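Home | Modules | Handouts | Timetable | Contact

Stollero short course, handout 4: sorting a shared bench

Right, the mixed bench. I always start here because everybody's got one at home! Workshop kit, cleaning bits and stationery all end up in one heap, and you have to decide what lives with what before you buy a single tub.

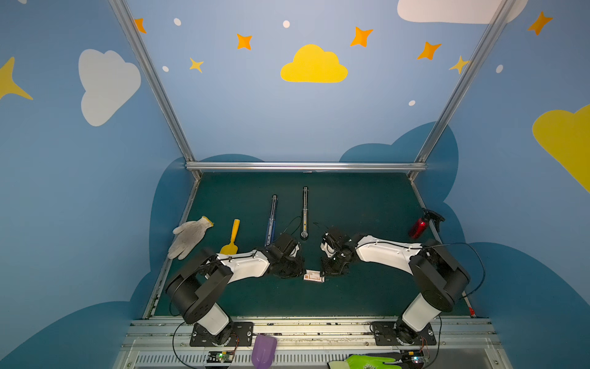

Gloves, a spray bottle, a yellow tool with a long handle

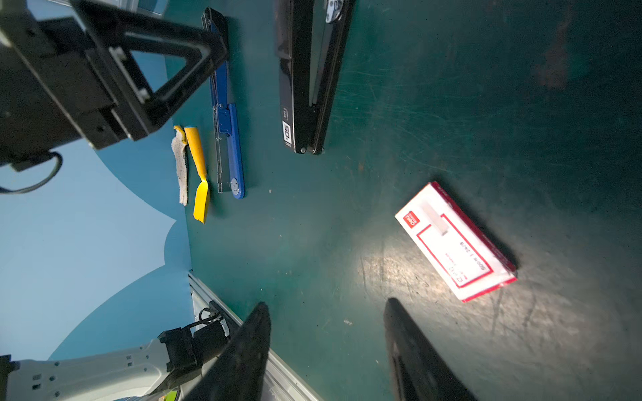

My own rule is to sort by job, then by size — never by colour, however tempting. Consumables go in the 300 ml tubs with a label on the lid. For Saturday, please read page 152 of Pacheco and bring 2 labels of your own (any pen will do).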